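Kosach opens its drive-handling cell to visitors

Kosach welcomed 28 guests to its workshop in December for an afternoon of demonstrations by its automation team. Ghazal Talebi, who leads the project, ran the cell and took questions on gripping hard drives in their caddies. Visitors came from Zultance and Vuraso, among other firms.
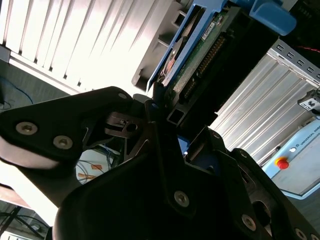
The cell goes to Vuraso for a trial next spring. "We want to hear from people who swap drives every day," Talebi said. A second open day is planned – places can be booked through Roald Midtbø at Kosach.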